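Moulin Singing Bowl with Cushion and Striker

Clastodden Home and Spirit > Sound and Meditation > Singing Bowls

Item no. 768
In stock at our store in Wadanthorpe
Color of cushion: dark red, blue, natural

The Moulin is a small hand-hammered singing bowl for meditation, for yoga, or for the cleansing of a room. It has a diameter of 11 centimeters and sits well in the open palm, also when the hand is not large. When you strike it softly on the side, it gives one deep tone and above it a second, higher one, which stays longer in the air. When you lead the striker slowly along the outer rim, the bowl begins to sing.

In many homes the bowl is used for the start and the end of a quiet time. Three strokes, then silence, then again three strokes. Other customers walk with it through the house in the morning and let it sound in each corner, because it is believed that old energy collects there. In the teaching of the five elements a bowl of metal belongs to the west and northwest. If you wish to follow this, give it a place on a shelf in that part of the living room and keep the shelf tidy.

We do not promise that a bowl heals illness. Many people tell us that they sleep better when they play it before bed, and we are glad to hear it.

What you receive
1 singing bowl, bronze, hammered by hand
1 striker of beech wood, one end covered with suede
1 round cushion, filled with cotton
1 printed card with instructions for the first days
1 cotton bag with cord

Each bowl is made by hand, so the tone is a little different from one piece to the next. The small marks of the hammer on the outside belong to the bowl and are not a fault. If you look for a certain note, please write to us before you order. Dennis Koech in our store will go through the bowls that we have and record the two or three that come nearest, and you can choose by ear.

How to play
Put the bowl on the flat hand, with the fingers stretched and not around the wall of the bowl. Strike once with the suede end. While the tone is still there, lay the striker against the outside of the rim and move it in a circle, with the whole arm and not only from the wrist. The pressure must stay even. Beginners often go too fast, and then the striker jumps and the bowl makes a rattling noise. Go slower and press a little more.

On the table please use always the cushion. On bare wood or glass the tone is short.

Care
Wipe with a soft, dry cloth. Fingerprints make dark spots over the years. Most of our customers like them, but if you don't, take half a lemon with a little salt, rub it gently, rinse with warm water and dry at once. Do not put the bowl in the dishwasher. Do not let it fall on stone – a crack so fine that you cannot see it is enough to take the voice from the bowl.

Goes well with
Drosex incense cones, sandalwood, box of 64
Tingsha cymbals on a leather cord
Meditation cushion, buckwheat filling

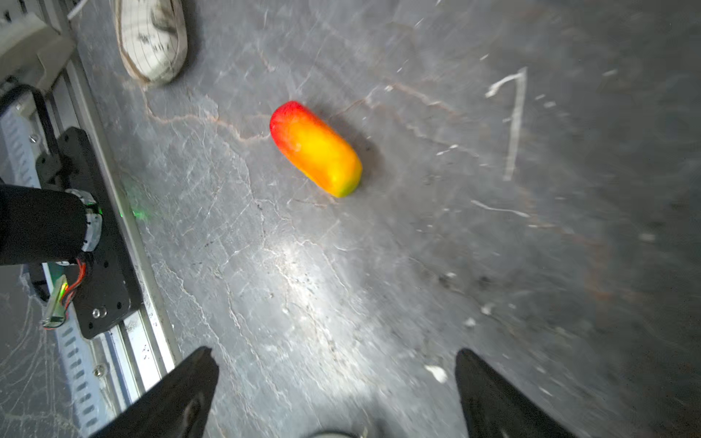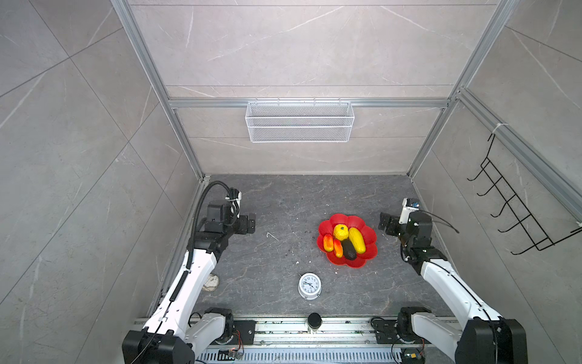

Shipping and returns
Orders that reach us before noon leave the store on the same day. The bowl travels in a double carton, and the striker is packed separately so that it does not knock against the rim. You can return the bowl within 4 weeks if the tone does not please you. Please send it in the same carton, with the cushion inside the bowl. Incense can be returned only when the box is still closed.

Gift wrapping is possible for all singing bowls. Write the text for the card in the field "Message" when you pay. In February, before the Lunar New Year, the wrapping can take one day more.

Customer reviews

Veronica Manole
Very nice tone, longer than my old bowl, which was bigger. I had trouble with the singing in the first week, then I read the card again and held the fingers flat. Now it works nearly each time.

Kibet Rotich, 7/18/21
Bought for my wife. The blue of the cushion is darker than I expected from the website but she likes it. Delivery was fast.

Faith Ndung'u
I use it at the end of my yoga class. In a big room it is a bit quiet, so for a group I would take the next size. For home it is just right.

Questions about this bowl? Write to Mwende Langat at the Clastodden store, or use the contact form. She answers in English and Swahili.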